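3.2 Gripper set-up and upkeep

The cell described in this paper is known in our group as Netia. It has two arms, each carrying a black two-finger hand, and a wrist camera on each side. The control software and the arm mounts are unchanged from our earlier work. Most of the lost running time came from the hands, so this section deals with those: how the fingers are put together, how the camera and cable are placed, and what was checked between runs.

Each finger on the camera-side hand is built from several flat and boxed parts held by small screws. The fingertip pad sits on a pivot joint with a central bolt, so that the pad can tilt a little to lie against a curved object. The bolt needs care. If it is too tight, the pad stays at whatever angle it was left in and meets the next object on one corner. If it is too loose, the pad drops under its own weight and the first contact pushes it the wrong way. We set it by hand with the arm parked – the pad should stay where it is put, but move under light pressure from one finger.

The screws on the finger plates work loose more slowly than the pivot bolt, and the looseness is harder to notice from the outside. A plate with one slack screw still opens and closes normally, but the tip shifts sideways under load. We started with a check every 715 grasps and kept to that figure throughout. At each check all plate screws were tried with a hand driver, and the pads were wiped with a damp cloth and left to dry. Any screw that turned was taken out, cleaned and put back with a fresh drop of thread lock.

The wrist camera is placed so that both fingers of its own hand stay in view. This takes up a good deal of the picture, and we tried a higher mount in January that left more room for the objects. We went back to the lower one. With the higher mount the contact between pad and object was often hidden by the finger itself, and a slipped pad could not be told from a missed grasp when the recordings were reviewed.
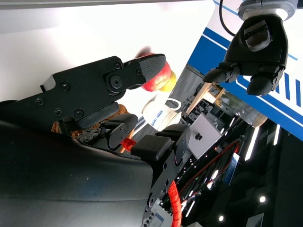

Figure 3. Wrist camera view with a fingertip pad against the side of a red apple. The second hand is at top right.

Coiled cable is used beside the linkage and along the gripper body, where a straight lead would have to be left slack to allow for wrist movement. On an earlier build, slack cable caught between the linkage and the body and had to be replaced three times. The coils take up the movement, but they must be tucked in close. After any work on the hand we turn the wrist slowly through its full range and watch the coils before the drive is set to normal speed. The same slow turn is done with the other hand nearby, at the closest spacing the task allows.

Fruit was kept in the object set as a test of the pads. Apples are firm and smooth, and their sides curve in two directions, so a pad that is stuck or set at the wrong angle shows up quickly. A mug was used for the same purpose with a harder surface. Over the main test period we logged 43 faults on the hands. Of these, most were traced to the pivot bolt and the rest to plate screws, worn pads or the cable. None needed the hand to be taken off the wrist flange.

Pads were changed when the surface looked polished, and in any case after 410 hours. We did not find a useful way to measure wear while the pad was fitted. A worn pad still held the mug in most trials but let apples turn as they were lifted, and this was the sign we came to rely on. New pads were run for a short spell on the mug before fruit was brought back in.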